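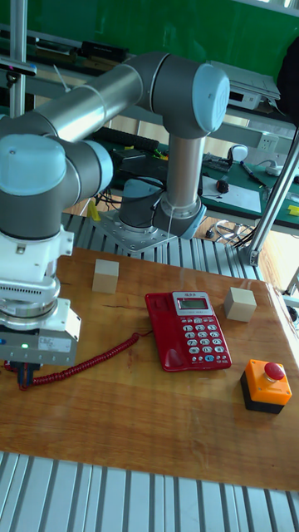

Brerkumbridge Shared Driveway and Lot Association
Minutes, regular meeting, Tuesday, 7 pm, back room at Radulović Bakery

Quorum met. Last minutes approved, one fix: the gutter bid was for the north side, not south.

1. Potholes
Three new ones since the thaw, worst is by the mailboxes. Cold patch from January already coming up at the edges. Two bids in hand. Pavasent wants $1,328 for cut out and refill, includes hauling. The other bidder never sent a number for hauling so can't compare yet. Secretary to call again before Friday.

Pavasent also says lot should be sealed this summer or we will be back here next year. They use Vamix, two coats, 24 hrs no parking after each. Sealing is a separate price, not recieved yet.
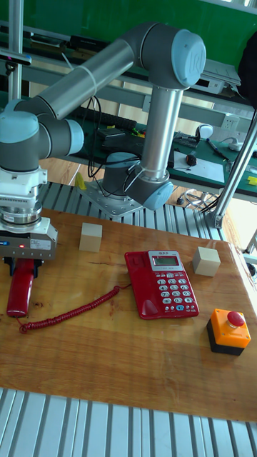 One owner asked why we would pay to seal a lot that still drains toward the garages. Same owner said the low spot has been on the agenda since before the new fence and wants it fixed first. Discussion. Agreed the low spot goes in the same bid request, priced on its own line.

2. Money
Balance fine for the potholes, not for potholes plus sealing. Snow removal came in $279 over. Salt was most of it. Refund of $271 from the insurance still not here, check was mailed to the old PO box. Treasurer filling out the form again.

Idea of a one time assessment, up to $39 per household. No vote, need the sealing price first. 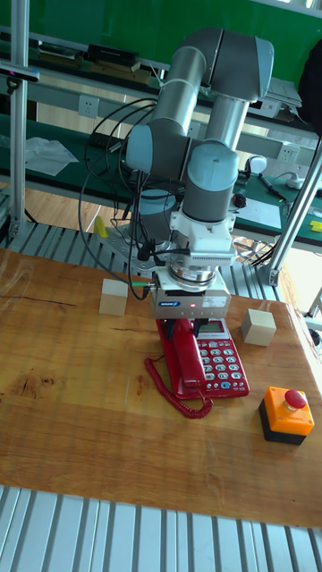 A renter on the east side wanted to know if the assessment gets passed along to tenants. Depends on the lease, was the answer. Renter asked for that in writing, and for two weeks notice at least. Agreed to both.

3. Parking during work
Lot has to be empty by 6:30 am on work days. Church across the street will let us use thier side lot on weekdays, not Sunday. Trailers and the boat need to go somewhere else, church said cars only.

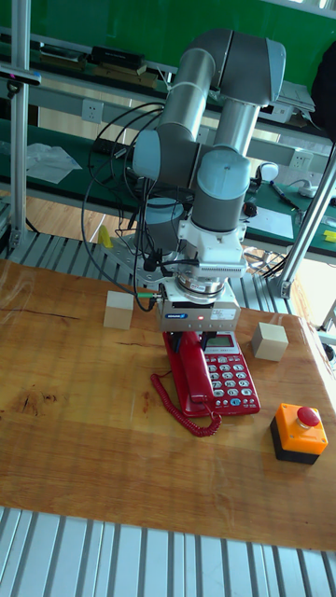

Signs go up one week ahead, both entrances. Flyers under doors too, the email list is missing the four end units. Anyone with a dead car in the lot, tell the secretary now. Towing is on the owner.

4. Other
Light by the dumpster out again. Recycling pickup moved an hour earlier.
Motion to accept Pavasent for potholes if hauling on the other bid is not in by Friday. Seconded, passed, one against.

Adjourned 8:20. Next meeting same room.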